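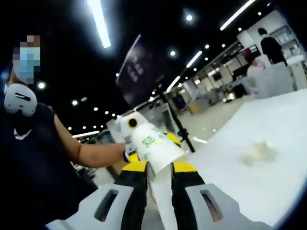
Is a refillable cleaner bottle worth buying for wiping down white tabletops?

For a work table that gets wiped several times a day, the Braltomach refill bottle is worth the money. For a kitchen table cleaned once after dinner, a supermarket spray does the same job for less.

## What was tested

I bought two Braltomach bottles in October and used them on the big white table in our packing room, with the Wukolus table cleaner concentrate. Laurier Turcotte used the second one on his own bench, which has a rougher finish. Each bottle was mixed at the strength printed on the concentrate pack and refilled whenever it ran low. Between us we logged 198 wipe-downs.

## Dosing

Output is consistent. I weighed 100 doses on a postal scale over the test period, and the spread was small enough that I stopped adjusting for it. Output drops when the bottle is nearly empty and held at a steep angle – the last of the liquid sits away from the pickup and the bottle delivers air. Bringing it closer to upright restores the flow.

One dose covers a patch the size of a dinner plate. A full-length table takes 8 doses if the cloth starts damp, more if it starts dry.

## Handling

The body is a plain cylinder with no waist or finger grooves. With dry hands this is fine. With wet gloves it turns in the hand, and both of us ended up holding it nearer the top, where it is easier to control. A textured band would fix this. The older Humesov bottle has one and is better in this respect, although its cap leaks when the bottle is stored on its side.

The neck is wide enough to fill from a jug without a funnel. The thread is coarse and closes in a turn and a half. I have not managed to cross-thread it.

## Results on a white surface

White tops show everything: lint, tissue crumbs, dried rings from the cleaner itself. The rings are a matter of concentration. At the recommended mix I got faint ones under a low lamp. At half strength they were gone, and tape residue still came off with a second pass. Pen marks did not, at either strength.

Cloth choice made more difference than I expected. Paper tissue sheds and leaves bits behind. A Pappas flat-weave cloth left nothing I could find.

## Problems

- No level window. You judge the contents by weight.
- The cap seal on Laurier's bottle started to weep. Tariq Mirani at the shop where we bought it sent a replacement seal free of charge, and the leak stopped.
- Spare seals are not listed separately in the catalog – you have to ask.

## Verdict

Good dosing, easy filling, mediocre grip. I will keep using mine at half strength. Laurier has gone back to his Humesov and stores it upright.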